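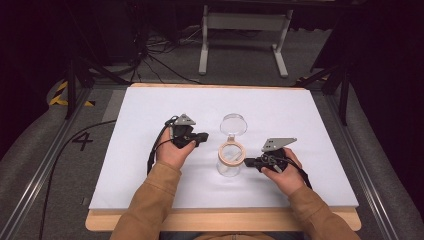

A clear glass jar on a white board, with a hand-held gripper on either side.

To: Undadeo Regional Members list
From: Membership and Collections Office, Ellach District Preserving Society
Subject: Re: Container deposits and the December intake

Dear members,

The Office acknowledges the enquiry received from the Foulkes branch, the relevant portion of which is reproduced below for the benefit of all subscribers.

> Our branch has been advised that the jar deposit will no longer be
> refunded over the counter. Several of our members hold receipts
> from the previous season and wish to know whether these will be
> honoured. We would also appreciate clarification as to whether
> jars with chipped rims may be returned with the others.
>
> Secretary, Foulkes branch

Receipts issued in the previous season remain valid and will be honoured in full until the end of December. Refunds will be credited to the member's account, and a cheque may be requested in writing where the balance exceeds the annual subscription. Counter refunds have ceased at Ellach and will cease at Foulkes once the present float is exhausted.

Jars with chipped or cracked rims are not accepted at any depot and attract no refund. Branches are asked to remove them before packing. Lids should be taken off and bagged separately, and old labels soaked off wherever practicable. Coloured glass is to be kept apart from clear.

For the information of branches, the Ellach depot received 2783 jars last season, of which 807 were unsuitable for reuse. The Foulkes depot received 1655. Storage at the Gument Road shed is limited to 400 cartons, and any branch intending to deliver a full trailer load must book with this Office beforehand. Unbooked loads may be turned away.

The revised deposit schedule has been posted to branch secretaries. Members who have not sighted a copy should apply to their own branch in the first instance. Apricot and stone fruit entries for the summer show are governed by a separate notice and should not be raised in reply to this message.

Depot hours are unchanged, except that the Ellach gate will be locked at 4.30 pm.

Yours faithfully,
Membership and Collections Office
Ellach District Preserving Society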